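Flornmont open day: anybody else go?

Forum > Automation and Warehousing > Shows, Demos and Visits

palletjockey
Went to the Flornmont open day on Thursday. Four hours on the road for a tote bag and a sandwich with one (1) pickle. The Veloso people had the big hall, and most of it was conveyors, which I have at home. Well, at work. Feels like home.

The two-arm picking cell was in the side room and had the only real crowd. Anybody else see it? I have opinions but I'd like to hear from someone who stayed for the Q&A.

mezzanine_mike
I stayed. The woman running it said 292 picks the day before without a person stepping in. Then a guy behind me asked how many picks with a person stepping in and she told him 311, so do your own math. I liked her for answering.

gray_tote
Nineteen short of perfect is a bad morning in my building. We do that many before the coffee's ready and all of them get signed for.

mezzanine_mike
Nineteen over a full day, with no one touching it the rest of the time. What's your error rate on second shift, gray_tote?

gray_tote
Confidential. Also embarrassing.

palletjockey
My gripe is speed. I stood there long enough to grow attached to it. My daughter puts groceries away faster and she's doing it under protest. Tuvero had a single arm at Hunholm in April that went twice as quick.

bin_there
Tuvero's arm was moving identical cartons off a fixed mark. I could do that asleep and for some of 2nd quarter I did. Mixed small items out of ordinary plastic bins is a different job. Bags flop. Tubes roll. I'd take slow.

palletjockey
Fine, but slow has a price. I heard almost 200 an hour is what they're aiming for, "aiming" carrying a lot of freight there.

gray_tote
Did anyone get pictures? I was stuck in the conveyor hall being sold a conveyor.

bin_there
Two from me. Yellow bins, blue bin, big yellow one still empty in both.

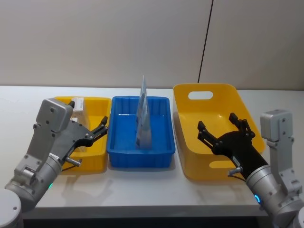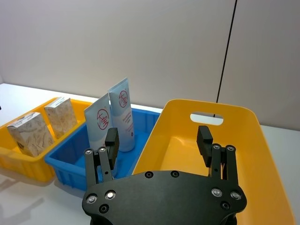

Anyway, what I wanted to ask them and didn't get to: who refills? If I have to park a person next to the cell to keep the bins topped up, I've bought a very expensive coworker for that person.

mezzanine_mike
Somebody did ask. Answer was "that depends on your process," so it's you. You refill.

gray_tote
Knew it.

palletjockey
I'd still put one on returns for a month and see. Returns is all odds and ends, there's no rush on it, and the people doing it now would pay to be moved.

gray_tote
Returns would eat that thing alive. We got a half-used candle back last week. Wrapped in a sock.

bin_there
Ask Veloso if they'll run it on your own stuff. They told me you can mail in a box and come watch. Send the sock.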